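Gripper finger trial at Fellbridge: first notes

The second round of finger tests on the two-arm cell at Fellbridge finished in December, and the log is now on the shared drive. Kwaku Quartey ran the sessions and Efua Kpodo did the scoring. The question was a narrow one. We have been using the moulded Laryea fingers on both arms for most of the year, and Warnville asked whether the stiffer Bruvau set would justify the cost of a changeover.

The task list was kept to flat and thin items, where most of our failed picks come from: wooden strips, photographic prints, a glazed picture frame and a phone passed over by hand. Each finger set made 249 attempts over 11 sessions, with the same wrist camera settings throughout.
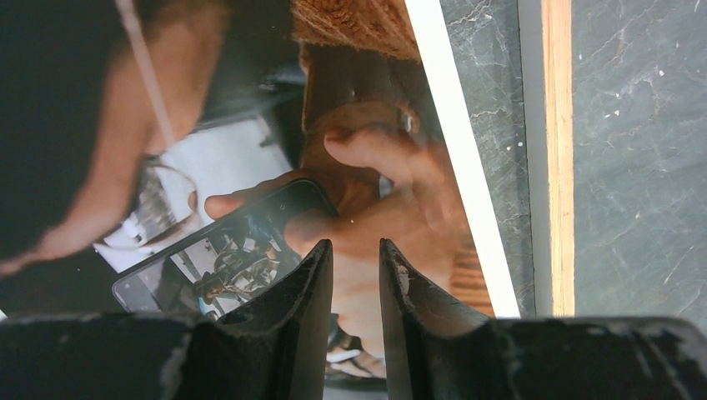
Handovers were scored separately from table picks. A person does not hold an object at the same angle twice, and the operator driving the arm has to judge the closing point from the wrist view alone. Both sets coped. The Bruvau fingers closed with less flex at the tip, but they were also less forgiving when one finger touched first, and the object tended to twist before the second finger arrived. Efua marked those as partial grasps. Anyone comparing them with the spring figures should note that the spring round counted them as passes.

Thin strips gave the clearest difference. The Laryea tips curve inwards and meet over a short length, so a narrow strip is held at what amounts to a single point. 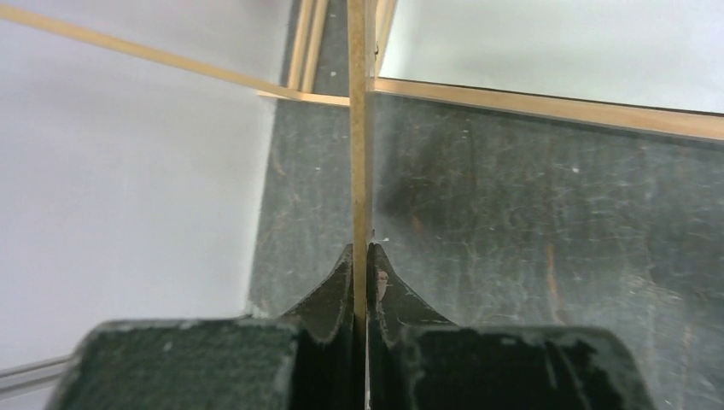
With the strip upright this is good enough for placing, provided the arm moves slowly. Turned to the horizontal, the strip pivots under its own weight. The Bruvau set has a longer flat contact face and held the same strips level in all but 22 attempts. Kwaku tried raising the closing force on the Laryea set to make up the gap. It helped a little, and it also marked the softer wood, so the force was put back to the normal value for the rest of the round.

Wear is the other half of the comparison. Fingers that touch down on a hard tabletop lose their edges first, and a small notch at the tip is enough to catch on paper. 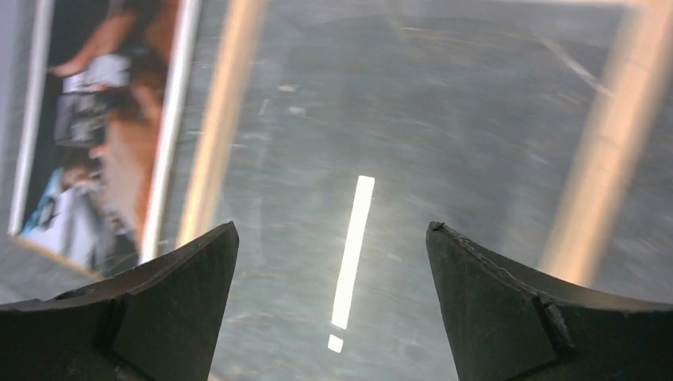
Reflections from the overhead light were a nuisance in the wrist views at low approach heights. We fixed the exposure by hand after the first session and left it alone. Automatic exposure darkened the surface whenever a bright patch came near the centre, and the edge of a print became hard to find. A diffuser has been ordered - it will be fitted before any further comparison of cameras.

The two-arm tasks used the print and the picture frame side by side, one arm to each.
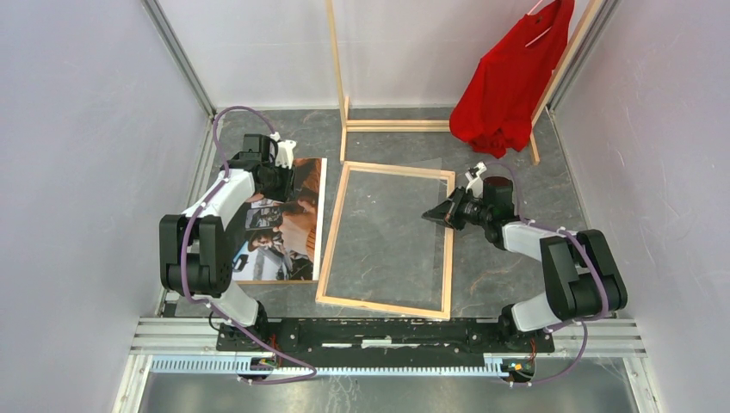 Cable routing needs attention before the next round. At full reach the loop over the elbow pulls tight, and the clips have to be moved along to leave more slack. Changing a pair of fingers takes about 27 minutes per arm including recalibration, longer than the supplier's estimate, and most of that time goes on the camera offset.

Our recommendation to Warnville is to fit the Bruvau fingers on the right arm only and keep the Laryea set on the left for prints and handovers. Comments on the scoring sheet should go to Efua. Kwaku has the worn fingers in the cell cupboard if anyone wants to measure them.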